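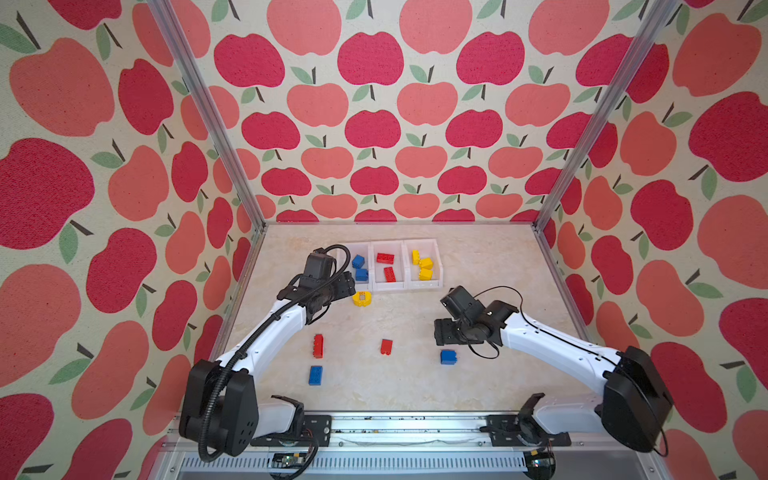
Soudabeh Naseri has hung wallpaper for a living long enough to be tired of hearing that it is back.

"It comes back every three years," she says. "I've been in work the whole time, so I don't know where it's supposed to have gone."

I went to see her at her shop in Romholm because I had been reading the claims. Peel-and-stick paper, according to the companies that sell it, goes up in an afternoon, comes down in one piece and leaves the wall as it was. One brand, Amlow, prints "zero residue" on the tube. I have rented apartments for most of my adult life, and I have never seen anything come off a wall with zero residue, including tape.

Naseri isn't against the stuff. She sells it, though she keeps it on the bottom shelf. Her complaint is with the word "removable."

"Removable from what?" she says. "They test it on a smooth panel with good paint that's had weeks to cure. Then somebody puts it on a bedroom wall in a rental, where the landlord rolled one coat of the cheapest flat paint over dust. It comes off fine. The paint comes with it."

Does she have numbers for that? She does, sort of. For the past few years she has kept a notebook of every removal job, and the count stood at 267 when I visited. She wouldn't let me call it a study, and I wouldn't have anyway. People only phone her when something has gone wrong, so her notebook will always make things look worse than they are. She agreed with that faster than I expected.

"Sure. The happy ones don't call me. But the company only talks to the happy ones, so between us maybe you get the truth."

What the notebook does show, she says, is that the brand matters less than the paint underneath. The bad jobs are mostly flat paint, fresh paint, or walls that somebody patched and never primed. Satin over a decent primer usually lets go without a fight. She had one customer in September who took down a whole room of Amlow by herself with a hair dryer and brought back the strips, rolled up, to ask if they could be used again. They couldn't. The backing had stretched.
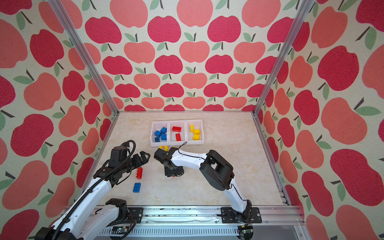
So what should a renter do before sticking anything up?

Put one strip behind a door, leave it for a month, and pull it off slowly. "Everybody does the test for a day," Naseri says. "The glue's hardly started in a day. Then they tell me they tested it."

She is just as hard on traditional paste, which surprised me, given that it pays her rent. The trade likes to say that a properly pasted paper lasts a lifetime. Naseri says she has stripped plenty of properly pasted paper that didn't make it to ten years, most of it in bathrooms where the fan didn't work. She has also scraped off paper older than she is, and it was stuck so well that the plaster had to be redone.

I asked about cost, where the sales talk gets slippery. Hokinora, a mid-priced line she carries, advertises by the roll, and the roll looks cheap. A customer of hers budgeted $600 for a dining room and ended up near $2,000. The difference was partly labor and partly pattern repeat. A big print has to line up from one strip to the next, so you cut off whatever falls between the matches and throw it away. With the pattern he picked, he lost a good part of every roll.

"It's printed on the label," she says. "It's a tiny number and it should be the biggest number on there."

I pushed her on this, because it seemed to me that a shop owner could tell people about the repeat before they buy. She says she does. She also says that by the time they come in they've seen the pattern on their phone and they aren't listening, and she has stopped trying to talk anyone out of a print they love. I'm not sure that lets her off the hook entirely. She didn't seem sure either.

Her own house has paint. There is one exception, a hallway she did in a green stripe by Rey as a favor to her mother, who picked it. The seams are perfect and she dislikes it. I asked why she hasn't taken it down.

"You know what's under there? Flat paint," she says. "I did it before I knew better."

Before I left I bought a single roll of Amlow for $50, mostly to see for myself. One strip of it is behind my bedroom door. The paint in there is flat, I think, although the landlord hasn't answered my email. I'll pull it at the end of the month, and I've already bought a small can of white in case.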